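The Barnano Steam Mop, Two Months In

I have owned a lot of mops. String mops, sponge mops, the kind with the spray trigger that clogs, a flat one my sister-in-law gave me as a wedding present (thanks, Lucrezia). So when Lucrezia Colombo, that same sister-in-law, started texting me about the Barnano steam mop I figured I'd be moving on from this one by December like all the rest. Well, it's still in the hall closet and I still use it, so I guess it deserves a proper write-up.

I paid $100 for mine, on sale. The regular price at the store where I got it was a good bit more and I would not have paid that, so keep it in mind when you read the rest of this.

What's in the box

You get the mop, a handle that comes in two pieces, two washable pads, a little plastic measuring cup and a rubber mat to park it on. The handle clicks together without tools. Mine took a hard shove and I was a little worried I'd cracked it, but no, it just wants some muscle. The manual is tiny and the print is tinier.

The tank comes off the back and you fill it at the sink. Fill it to the line and stop there! I went over the line the first time and it dribbled down my leg all the way to the kitchen.

How it does on tile

Tile is the whole reason I wanted a steam mop. Our kitchen and back hall are tile, laid by the people before us, and the grout was supposed to be a light color when we bought the place. I had tried baking soda, I had tried vinegar, I had been down there on my knees on a Sunday with a toothbrush while everybody else was at the lake.
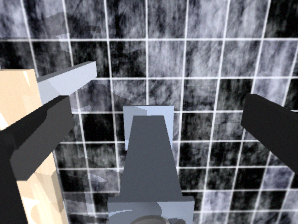
The steam gets going fast. It's ready by the time I've moved the chairs, and there's a light on the front that goes from red to blue when you can start. On the flat part of the tile it's wonderful, one pass and the dull film is gone. No bucket, no soap smell, no sticky feeling under your socks. Dark tile shows everything, every drip and every paw print, and I don't see streaks as long as the pad is fresh. Once the pad gets dirty you're just moving gray water around, so swap it halfway.

Grout is a different story. The mop head is flat and grout lines sit a hair lower, so the steam loosens the grime but the pad doesn't really reach down and grab it. What works for me is a slow pass along the line, then a stiff brush, then the mop again. Still a lot better than the toothbrush. My neighbor Gaetano Lo Presti, who laid floors for years, told me to get the grout sealed before I went any further with steam, and he gave me an earful about old cracked grout and what hot moisture can do to it. So if yours is crumbling, fix it first.

And wood?

The box says "sealed hard floors" and I took that to mean wood too. I did one corner of the den, with the steam on low and a dry pad over the top, and it came out fine, but I was holding my breath the whole time. Rosalba Vitale next door used hers (a Dutness, a different brand but the same idea) on an old parquet floor where the finish had worn off by the door, and a few of the blocks lifted. She was sick about it. I'd say leave the steam off wood altogether and use a barely damp cloth. Same goes for tabletops, and yes, I know people who've tried.

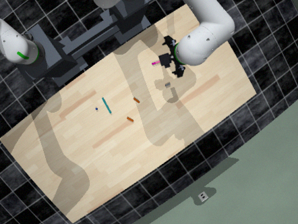 Things that bug me

The cord is too short. I can do the kitchen from one outlet but for the back hall I have to unplug and start over, and the thing has to heat up again — not long, but it's annoying when you're in the groove.

It's heavy once the tank is full. Fine for pushing, not fine for carrying upstairs.

The pads shrink if you put them in the dryer. The manual does say so, in that tiny print. One of mine no longer reaches the edges of the head and I've kept it for wiping down the garage steps. A new pair runs $43 from Barnano, and that seems like a lot for two pieces of cloth. Bilis makes some that fit and I've been happy with them, though the hook strip is a bit weaker.

Oh, and if your water is hard like ours, use distilled. Mine started spitting little white flakes and a tank of distilled water and a rinse took care of it.

Would I buy it again? At the sale price, sure. If your house is mostly wood or carpet, save your money.

I also wrote up the grout brush I use with it, and that one starts below.

The Brush That Saved My Knees

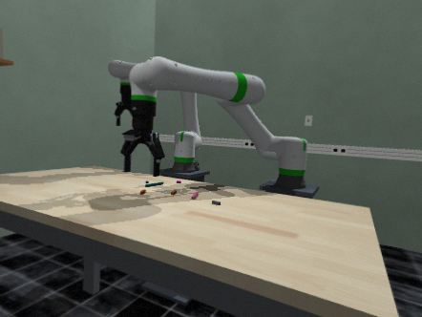 2 min read

It's a long-handled brush with a V-shaped head, and you can stand up the whole time you're scrubbing! I got it at the hardware store after Gaetano showed me his. The bristles are stiff enough to get down in the line and they haven't gone flat on me yet. The handle does unscrew itself if you only push in one direction, so I stop and tighten it every so often. I run it right behind the steam mop while everything is still warm, do a strip the length of the counter, then mop that strip again before I move along. Rinse it in hot water when you're done and hang it up with the bristles down.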